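Point d'avancement - lot équipement, projet Velano
Période couverte : de mai à août
Rédigé par Halvard Ekström

Rappel de la demande

La direction souhaite savoir si l'achat d'un second poste à deux bras peut être engagé cette année. Ma réponse reste la même qu'au printemps : pas encore. Le budget permettrait de signer, mais les éléments que j'ai en main ne justifient pas la dépense.

Devis reçus

Likelel et Lodhi ont répondu, Bulero a demandé un délai. L'offre de Likelel est la plus lisible, mais les pinces y figurent en option et le contrat de maintenance est renvoyé à une annexe que nous n'avons toujours pas. Lodhi inclut la maintenance pendant 23 mois, durée étrange que leur commercial n'a pas su m'expliquer. Au-delà, on paie au déplacement. Aucun des deux ne chiffre l'immobilisation du poste en cas de panne, alors que c'est la question que je leur avais posée en premier.

Dépenses engagées

Seuls les consommables ont bougé : 2 235 euros sur la période, surtout des doigts de pince et du câble. J'avais prévu moins. Le jeu de doigts de rechange revient à quelque 700 euros et je ne crois plus à la durée de vie annoncée au catalogue. Je propose de doubler cette ligne dans le prochain budget, avec ou sans second poste.

Ce que le poste actuel nous apprend

Le travail en cours porte sur les objets souples : sacs, peluches, sangles. Les démonstrations des fournisseurs se font sur des boîtes rigides, et je me méfie des cadences qu'on en tire. Un sac d'enfant se déforme, ses sangles traînent sur la table, et les deux bras doivent s'en occuper ensemble. Tant que nous n'avons pas nos propres temps de cycle sur ce type d'objet, tout calcul de rentabilité repose sur les chiffres du vendeur.
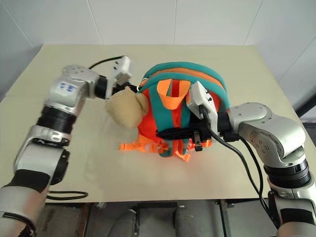 Poste à deux bras, travail sur un petit sac à dos orange et vert, avec un objet en peluche côté pince gauche.

Je signale aussi la gestion des câbles, absente des deux devis. Je voudrais un cheminement fixe inscrit au cahier des charges, et chiffré.

Suite proposée

Relancer Bulero une seule fois. Exiger de Likelel l'annexe de maintenance avant toute discussion de prix. Demander à Lodhi un essai sur nos sacs, dans nos locaux, avec nos opérateurs. Je demande en attendant que l'enveloppe soit reportée et qu'elle ne soit pas réaffectée.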